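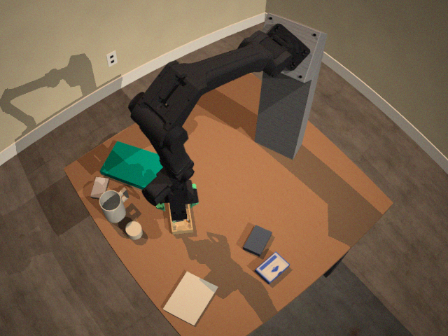

Does an arm on the packing line mean fewer people on the shift?

At Paltmont we still have the same 42 people, and most of them have picked up work they like better - setting up layouts, checking orders, training each other.

Workplace | Automation
2 min read

We've been trying arms for small-item picking since December, and I love how much the crew has made it their own! Wendell Abernathy used to spend whole shifts reaching and sorting. Now he plans the layouts on screen and gets to argue with Thaddeus Ambrose about where the mug should go (they both have strong views). 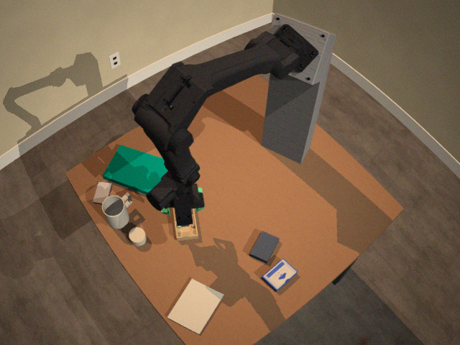 Over the little wooden tray, with the mug and boxes spread out nearby.

Next up is the Stidness room, where three more packers start their training. They asked for 30 minutes of practice before each shift, and they're getting it.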